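Reading time: 3 minutes

The workshop of Undeo is on the ground floor, behind a bakery, and in the morning the smell of bread comes in through the window. The man who receives me has repaired and prepared cables there for many years. He asked me not to write his name, because he does not like to find himself on the internet. "Write only that I am the one with the wires," he said.

Undeo makes small sets of cables for other workshops in the town. The biggest customer is Lougher, which builds control boxes for greenhouses. In March they ordered 369 sets, the largest order the workshop has had until now, and for a month every table was occupied.

I asked him what is difficult in such a work. He thought for some time before he answered.

"To twist two wires is easy, a child can do it," he said. "To put many twisted pairs together so that they stay nice, this is difficult. They want to go open again. You hold the bundle tight at one end, and at the other end it becomes like an onion."

He does not find this a fault. A bundle which is too stiff, he explained, is a problem for the person who must put it in the box, as it pushes against everything. He prefers when there is some air between the strands. At Jakeck, where he learned the trade, the rule was the opposite, and every bundle had to be tied every 5 centimeters. He still remembers how his fingers hurt in the evening.
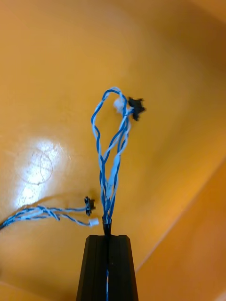 Page last changed: March, 3:00 p.m.

Blue and white are the colors he likes most to work with. "My eyes are not young. With blue and white, I see where one wire goes over the other. With gray and brown I must take the lamp." The twisted wires lie beside his other work, and he does not hurry to put them in order. He says that a table which is too clean makes him nervous.

About connectors he speaks with less love. A white one and a black one can be on the same bundle, and each has its own way to be stubborn. When he trains a new person, he gives them only connectors for the first two weeks – no twisting, no cutting. Most of them complain. Later, he said, they complain less.

Does he ever throw a bundle away? Seldom. If the wires are kinked he opens them by hand, pulls them slowly between two fingers and begins again. For the Lougher order he had to do this more often than he would like, and one evening he stayed until the bakers arrived for their night shift. They gave him a roll.

The next plan is a course for beginners, together with the repair shop Wenemness. It will have three evenings, and people can bring a broken lamp or a headphone from home. He has already prepared the practice wires and put them in an old cookie box.

"I don't know if somebody will come," he said. "But the wires are ready."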